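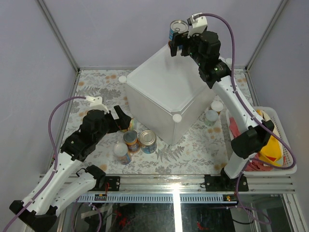 Delyth Nicholas, Erhan Dağdelen and Saadet Kaplan

Local Government | Parking & Streets

4. Results of the mail survey

The survey went to every household inside the proposed permit zone in Altham, 3510 addresses in all. We received 629 usable replies. Renters answered less often than owners, and the blocks nearest the station are better covered than those east of the canal. We did not weight the results.

Most people who wrote comments accepted the idea of a permit. They disagreed over the price and the hours. Residents without a driveway wanted evening enforcement, while shop owners on Zernow Street asked that it end at 5 p.m. Several replies raised visitor passes - a subject our form left out - and these were coded separately by the second author.

Households with 2 or more cars were the most likely to oppose a higher fee for each added vehicle. Their answers to the other questions were close to those of one-car households. Psarras, in his study of the Skevik zone, found a wider gap, but that city already charged for curb space when he began.

Figure 1. Two robot arms and a white pedestal on a floral-patterned tabletop.

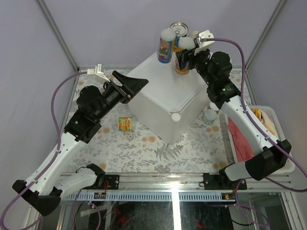

4.1 Comments at the public hearing

The September hearing drew mainly owners. Speakers returned to the fee more than to any other point, and few mentioned the zone boundary.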